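Kit de clasificación Dranari para talleres y clubes de robótica

Referencia: DR-621
Fabricante: Stunditz
Nivel: secundaria, bachillerato y ciclos formativos
Grupo recomendado: de dos a cuatro alumnos por kit
Disponibilidad: en almacén

Descripción

El kit Dranari reúne en una sola caja lo necesario para montar un proyecto de manipulación y clasificación de piezas pequeñas en clase o en un club de robótica. Incluye una pinza paralela de dos dedos, la placa de control, el cableado, un juego de cuentas de colores y un cuaderno de proyecto con 16 sesiones. El brazo no está incluido. La pinza se monta en los brazos Kermani de sobremesa y, con el adaptador que se vende aparte, en la mayoría de los brazos educativos con brida de cuatro tornillos.

El cuaderno lo escribió Nima Najafi a partir de las sesiones de su taller extraescolar. Está pensado para un trimestre, con una sesión semanal de hora y media. Las cuatro primeras se dedican al montaje y a la calibración. A partir de la quinta los alumnos programan movimientos y en la novena empiezan a trabajar con la cámara. Las tres últimas quedan libres para el proyecto propio de cada grupo.

Contenido de la caja

Pinza paralela Dranari con dedos oscuros intercambiables
Placa de control con conector USB
Juego de cables y bridas
Bolsa con 1.000 cuentas surtidas
Organizador transparente con compartimentos
Tornillería y llave hexagonal
Cuaderno de proyecto en español (98 páginas)
Acceso a los programas de ejemplo

Para qué sirve en clase

Coger una cuenta con una pinza parece fácil hasta que se intenta. Las cuentas ruedan, se pegan a los dedos o salen disparadas si se cierra con demasiada fuerza. El alumno tiene que ajustar la altura de aproximación, la velocidad de cierre y el punto de parada, y anotar los valores en la tabla del cuaderno. La ficha 5 propone empezar con piezas de cartón recortado y pasar después a las cuentas, una por una, sobre una mesa despejada en la zona de trabajo.

La segunda parte del proyecto es la clasificación por color. El programa de ejemplo separa colores muy distintos – blanco y azul, por ejemplo – y deja a los alumnos los casos difíciles, como dos verdes próximos o un marrón oscuro junto a un negro. También se trabaja con la iluminación. Una misma cuenta da valores diferentes bajo luz blanca y bajo luz rosada, y la ficha 11 pide repetir las medidas con dos luces y comparar los resultados antes de corregir el programa.

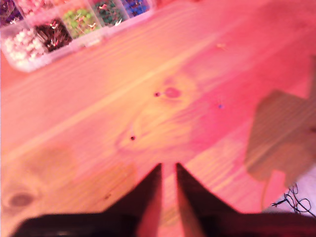
Pinza abierta sobre la mesa de trabajo, con luz rosada. Al fondo, el organizador de cuentas.

Montaje

La pinza llega premontada. Hay que fijarla a la brida del brazo con los cuatro tornillos, conectar el cable a la placa y ejecutar el programa de calibración, que abre y cierra los dedos tres veces. Si los dedos no quedan paralelos al abrir, se afloja el tornillo lateral, se corrige la posición y se repite la calibración.

Los cables deben quedar sujetos al brazo con las bridas, con holgura suficiente para el giro de la muñeca. Conviene colocar el organizador a un lado, fuera del recorrido de bajada de la pinza, y marcar su posición con cinta de carrocero. Las coordenadas de los programas de ejemplo suponen que el organizador no se mueve entre una sesión y otra.

Uso en competición

El kit cumple las bases de la categoría de clasificación de la Liga Vultberg, abierta a equipos escolares. La inscripción se abre en octubre. En la prueba cada equipo trabaja con su propia pinza y con las cuentas que entrega la organización. Los dedos se pueden modificar o sustituir por otros impresos por el equipo, siempre que se conserve la base original.

Opinión de un centro

«Lo usamos con dos grupos de cuarto de ESO. El montaje nos llevó una sesión más de lo previsto por culpa de la calibración, que los alumnos hicieron con prisa. A partir de ahí fue bien. Echo en falta unos dedos más estrechos para las cuentas pequeñas; los terminamos imprimiendo nosotros. El cuaderno es claro y las fichas se pueden fotocopiar.»
Omid Ebrahimi, profesor de Tecnología

Preguntas frecuentes

¿Hace falta saber programar?
No para las primeras ocho sesiones, que se hacen con bloques. Desde la novena se usa Python.

¿Se incluye la cámara?
No. Sirve cualquier cámara web USB con enfoque manual.

¿Se venden cuentas de repuesto?
Sí, en bolsas surtidas o por color. También hay dedos y organizadores de repuesto.

¿Se puede usar con menores de 12 años?
El kit contiene piezas pequeñas y está pensado para secundaria en adelante. Con grupos más jóvenes debe manejarlo un adulto.

Garantía y pedidos

Dos años de garantía en la pinza y en la placa de control. Las cuentas y los dedos se consideran consumibles. Los centros educativos pueden pedir presupuesto y pagar por transferencia a la recepción del material. Los pedidos recibidos antes de las 13:00 salen el mismo día.

Productos relacionados

Adaptador de brida universal para pinza Dranari
Juego de dedos de repuesto
Brazo de sobremesa Kermani
Cuaderno de proyecto suelto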